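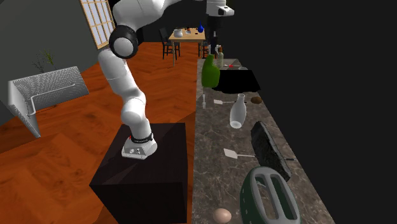 Chukwuemeka Briggs wanted to know last week why we spend a whole session on maintaining a cell that has no grease, no cables and no dust in it. It is a fair thing to ask, and the short answer is that a simulated cell goes out of order too. The base gets nudged, a file is replaced, a friction value is changed for one test and never changed back. Then the arm misses a pick it made every day in March, and somebody has to find out why.

ROBOT CELLS, SETUP AND CARE
Handout for Unit 3: The kitchen cell
Adebisi Lab, Flistville
Session of 22/05/2019
Notes by Zainab Effiong

Read before the session. Bring the log sheet from Unit 2 with you, filled in or not.

What the cell consists of

The kitchen cell is one arm on a pedestal next to a counter, with a gripper and a set of loose objects. It runs in Prilloseo, the same simulator we used for the conveyor unit. The room around it (floor, walls, window, dining table) is scenery. In our copy of the cell the scenery has no collision shapes except for the floor and the wall nearest the arm, and you should leave it that way. Turning collisions on for everything slows the run down and gains you very little.

For this unit there are four things that we treat as parts of the machine: the pedestal, the arm, the gripper and the counter. The loose objects are the workload. When you write a fault report, say which of these the fault belongs to before you say anything else.

Setting the base

The arm is bolted to the pedestal by a fixed joint, and the pedestal is fixed to the floor by another. Both have to be there. A common mistake from last term's group was to fix the arm to the world directly and leave the pedestal as a loose body underneath. It looks right and it runs right until the arm swings fast, touches its own pedestal and sends it across the room.

Order of work:

Open the cell with the run paused. Do not press play at any point in this part.

Select the pedestal and read its position from the panel. Compare it with the value on the cell sheet. The two should agree to the last digit shown.

Select the arm base and check that its parent is the pedestal and that its offset is zero in the two flat directions. The height offset must be the height of the pedestal.

Check the rotation of the base. The front of the base, where the buttons are, is our reference face. If the cell was loaded from an old file the base may have been turned by 90 degrees, and every taught pose will be wrong by the same amount. Nothing else looks broken when this happens.

Save under a new name. Never save over the cell file.

Clearance at the counter

The pedestal stands close to the counter, and the lower arm has to pass over the edge to get to the work. The clearance you need depends on how far the elbow drops in the lowest pose, so check it in the lowest pose and not in the home pose. Load the pose called LOW REACH, still paused, and turn on the collision view. You are looking for a gap between the shape around the lower arm and the shape around the counter top. If the shapes touch, raise the elbow in the pose. Do not move the counter. Olumide Ogunleye's group moved the counter back a little in their first week, and all their object positions had to be entered again.

The collision shapes are fatter than the arm you see. You will sometimes get a contact warning when there is plainly daylight between the parts. Treat the warning as real.

Joint checks

Do these at the start of every session, before any task is loaded.

Run the joints one at a time, slowly, from home to the soft limit on each side and back. Watch the position error while you do it. A healthy joint shows a small error while it moves and settles once it stops. If a joint hums, meaning the error keeps flipping sign after the joint has been told to hold still, the gain is too high or the time step is too long. Look at the time step first. People change it to make a run go faster and forget.

The step in our cell is 2 milliseconds. If you find anything else there, put it back, reload, and run the joint check again from the beginning.

If a joint sags while holding, check that gravity compensation is switched on for the arm. It switches itself off when the gripper is swapped, which is an old bug in our version, and the arm will droop just enough to ruin a grasp without tripping an alarm.

Write the result for each joint on the log sheet. "OK" is enough if it is OK.

The gripper

We use the two-finger Girkberg model. On screen it is one assembly, but in the file it is a set of links and hinges with one driven joint, and the other joints are made to follow it. The following is done by constraints, and the constraints are where most of the trouble starts.

Test the gripper empty first. Open it fully, close it fully, and watch both fingertips. They should arrive together. If one arrives early, a constraint has dropped out or its ratio has been changed. Open the file in the text editor and compare it with the clean copy in the course folder. Fixing it by hand on the panel is possible but you will probably get the sign wrong, and the clean copy is right there.

Then test it on an object. Pick something long and fairly narrow that can be held low down, close the fingers on it, and leave it held for 30 seconds without moving the arm.
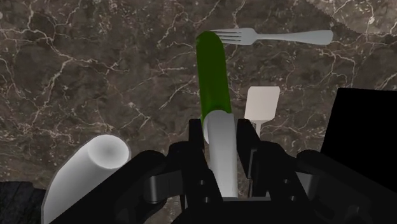 During the hold, keep the contact panel open and watch the force on each finger. The two readings should be close to equal. A steady difference means the object is off center between the fingers, and one finger is doing the pushing while the other only gets in the way. Open, shift the grasp pose sideways by a small amount, and try again.

Watch the object's own position as well. Up to 3 millimeters of creep over the whole hold is accepted in this course. More than that and you have a friction problem or a force problem, and you need to find out which:

Raise the grip force a little and repeat. If the creep gets smaller in step with the force, the force was too low.

If more force makes no difference, look at the friction on the fingertip pads and on the object. Both have a value, and the simulator combines them. One of them is often found to be zero. Imported objects come in that way.

If more force makes it worse, the fingers are sinking into the object. Put the force back where it was and check the contact stiffness against the cell sheet.

Change one value at a time and write down the old value before you type the new one. I repeat this every year – and every year a group ends up with a gripper that works and no idea what they did to it.

Loose objects

The objects on the counter are kitchen items: utensils, bottles, a toaster, an egg, some vegetables. Each one has a mass, a friction value and a collision shape. Check these when an object behaves oddly, and check the shape first.

Thin things give the most trouble. A fork or a spatula handle lying flat is hardly thicker than the contact margin, and the fingers may close above it or drive into the counter trying to get under it. For flat utensils, approach straight down, stop at the height given on the object card, and close slowly.

Round things roll. If an object is on the move before the arm has even started, it was probably placed slightly above or slightly inside the counter. Let the cell settle with the arm at home, pause, and store the settled positions as the new start.

Anything that jumps when you press play is overlapping something else. Lift it clear, let it drop, store it again.

Do not delete objects you are not using. The task files call them by name and will stop with an error when one is missing.

Cameras

There is an overall view from beside the cell and a close view looking down at the gripper. The close view is the one to use for the hold test. A camera has no body in the simulator, so you can place it anywhere, even inside the wall, and get a black image. If a view goes black, reset the camera before you go looking for a fault in the renderer.

Weekly care

Each group has the cell for a week at a time. At the end of your week, before you hand over:

Load the clean cell file and the file you have been using, and run the compare tool on them.

Go through the differences. Keep the ones you can explain, with a line on the log sheet for each. Undo the rest.

Run the joint check and the hold test once more on the result.

Clear the run folder. Only the last 14 recordings are kept in any case, but old ones fill the disk that all the groups share.

Send the log sheet to Kavitha Alva and copy the next group.

A note on repairs

Olanrewaju Abubakar raised the point that reloading the clean file is quicker than any of this. For a cell nobody has worked on, it is. After a week of taught poses and stored positions, a reload throws away your work together with the fault, and the fault comes back the next time someone makes the same change. Find it first. You may reload once you can write down what was wrong, or when you have spent a full session on it and have asked for help.

For next time

Bring a log sheet with one complete joint check and one hold test on an object of your choice. If the hold test failed, bring it anyway, with the values you tried. We will start the session with two or three of the failed ones and work through them on the big screen.

Reading: chapter on contact in the Prilloseo manual, up to the section on soft bodies. Skip the part on suction grippers.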